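Course Handouts > Building Care and Maintenance
Reading time: 2 minutes

Unit 5: Tile, Grout and Moisture

Students are expected to read this handout before the Thursday session. It covers how water moves through a tiled surface and how grout should be maintained.
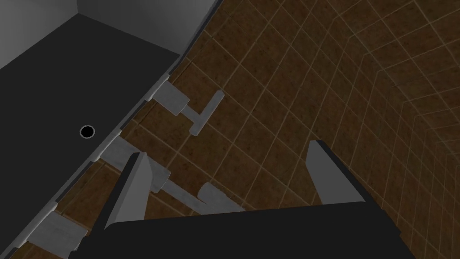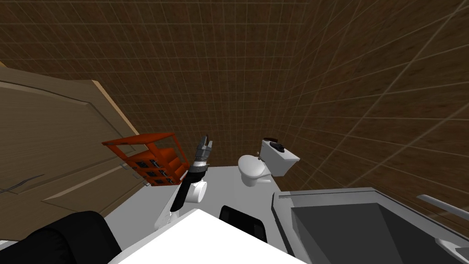
Brown tile in all three views.

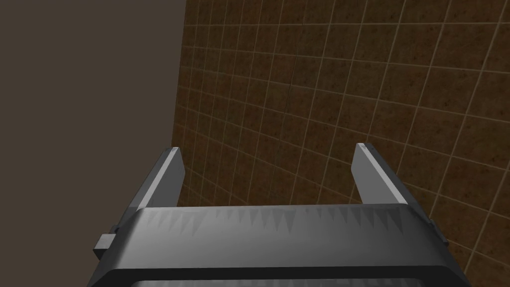
Sondico wrote after the last session that sealing grout every year seemed excessive for a room with good ventilation, and asked whether the schedule could be relaxed. It may be, provided the water test below is carried out first.

Cement grout is porous. Glazed tile absorbs very little water, so most moisture enters at the joints and at the corners where two surfaces meet. Corners move slightly as a building settles and should be filled with flexible sealant.

Water test: place a few drops on a clean, dry joint and wait 5 minutes. If the grout darkens, it should be resealed. Acidic cleaners must not be used on cement grout.

New grout should cure for at least 7 days before sealing, unless the product label states otherwise. Two thin coats are preferred to one heavy coat. Excess sealer is to be wiped from the tile before it dries.

The Femthorpe maintenance plan, which runs to 2038, will be used for the written assignment.

Filed under: Interior Finishes, Wet Rooms

Related handouts
Unit 4: Subfloors and Leveling
Unit 6: Ventilation and Condensation
Reading a Maintenance Plan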